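Call for participants: two-arm sorting build, Flivier shared workshop

Posted September 2, 2023

We are looking for 3 people to join the sorting build at the Flivier workshop until the end of November. The places are unpaid. Bench fees are covered for anyone taking part, and you keep your key card for the length of the build.

The job is to get two arms working on one table, putting toy bricks into bins by colour. Mairéad Corrigan looks after the arms and the wiring. Eamon Hayes writes the control code. Both have day jobs, so most of the work happens after six in the evening.

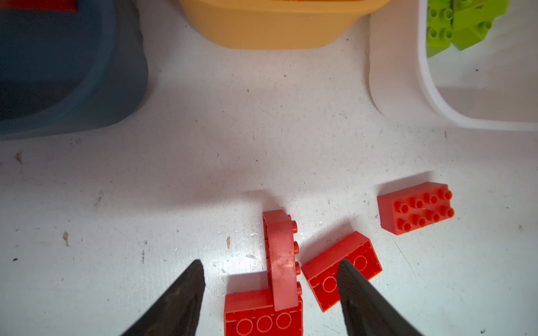

Bricks and bins on the sorting table
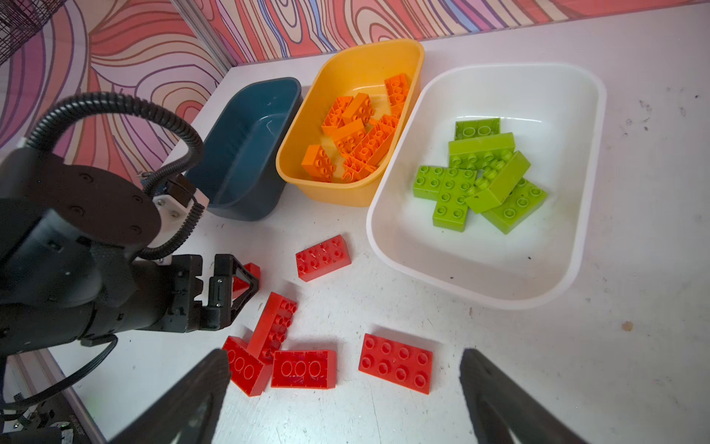

Participants will drive the arms by hand, record runs, reset the table and keep the log. Bricks that lie studs down or lean on one another are the hardest part, and we need a lot of runs with them. We have 405 runs in the log and want many more before we change the grippers. A session lasts 2 hours, with a break.

You should be able to come twice a week and be patient with repeated work. You don't need to have used a robot before. Some Python would be handy for one of the places, as would soldering. Anyone under 18 needs a parent or guardian to sign the workshop form.

Everyone does a safety induction with Bríd Brophy before touching the controls. Long hair tied back, no loose sleeves, and you must know where the stop button is. The workshop is up one flight of stairs and there is no lift at present.

To apply, send a short note saying which evenings you can do and anything you have built or mended. No CV, please. Leave it at the front desk marked "Sorting build", or give it to Sun-ja Sun on an open evening. Travel can be refunded up to 70 euro in total per person, on receipts.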